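Progress report to the Kurup Fund
Small grants, community composting: Flustton food scrap pilot
Second reporting period, ending February

Where things stand

The pilot is running. Sixty households signed up for food scrap drop-off at the Flustton site and the bins are being emptied on schedule. That is the good part, and I would ask you not to read too much into it. Signing up took a name and a street address. Using the service takes a walk with a bucket in the cold, and the sign-up sheet tells us very little about who is doing that.

Our first report, which I have reread with some discomfort, said the project was "on track to change habits across the neighborhood." I can't find anything in our records to support that sentence and would like to withdraw it. We know how much material comes in. We don't know whose it is, whether those people were composting in their own yards before we showed up, or whether they will keep at it once the free liners run out.

Money

Spending is at 50 percent of the grant, which is where the budget said it would be. The match is partly luck. The Grukeo tumblers cost more than we planned because the smaller model was out of stock, and we covered the difference by delaying the printed sign for the gate. The sign still has to be paid for. If it comes in at the quoted price we will finish even. If the printer's quote has expired, and I suspect it has, we will be writing to you about moving a small amount out of the outreach line.

The outreach line has been easy to underspend. We paid for flyers and a table at the fall market, and I have seen no sign that either one brought in a household that would not have come anyway. Most people who gave a reason for signing up said a neighbor told them. I would like to stop printing flyers. The grant agreement lists them as a deliverable, so we need your okay in writing.

The compost itself

The first finished batch took longer than the supplier's leaflet promised. The leaflet says 21 days. We turned the tumblers as directed, kept the mix as close to the recommended balance as our kitchen scraps and leaves allowed, and at the end of that time had something that looked like wet lunch. It was usable much later, after a long rest in an open pile. I no longer quote the leaflet to visitors.

Quality is mixed. The batch from the north tumbler is dark and crumbly and smells fine. The one from the south tumbler is sour and full of avocado stickers. Stickers are our biggest contamination problem by a wide margin, followed by produce bags marked compostable, which do not break down at the temperatures we reach. We have asked people to leave both out. The notice has been up since the start of the period and the stickers keep coming, so I don't expect a larger notice to help much.

The soil test

We sent samples to a lab as agreed. The results say our compost has a reasonable nutrient level and a bit more salt than is ideal for seedlings. They do not say that compost grows better tomatoes than what the gardeners were using before. The plan you funded has 10 garden plots being compared next season, half with our compost and half without. Please treat whatever comes out of that with care. The plots get different amounts of sun, the gardeners have different levels of skill, and everyone will know which plots got the compost. I raised this when the plan was written and I am raising it again. It will make a nice chart and prove very little.

Training and the indoor room

Two indoor sessions were held at the Polturetti building, one on what goes in the bucket and one on worm bins. Turnout at the worm session was good. I have no idea whether anyone went home and started a bin, and a feedback form with smiling faces on it is not going to tell us. In the next period we will phone the people who left numbers and ask them. The room is free to us until summer, and we have no promise of it after that.

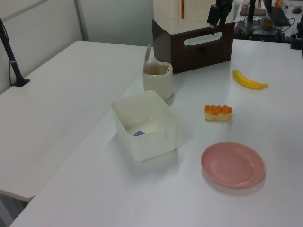
White tables and an open bin, indoor workspace.

Requests and next steps

We are asking for two things. The first is permission to drop the flyers and put that money toward the gate sign. The second is a change to how we report success. The current measure is households enrolled, and it can only go up, since we have no way for people to leave the list. I propose counting bucket drop-offs by hand for one full week in each remaining month. The numbers will be lower and less pleasant to read.

The south tumbler needs a new door latch. The supplier has been contacted twice and has not replied. We are holding it shut with a strap for now.

Receipts and the lab sheet are attached separately.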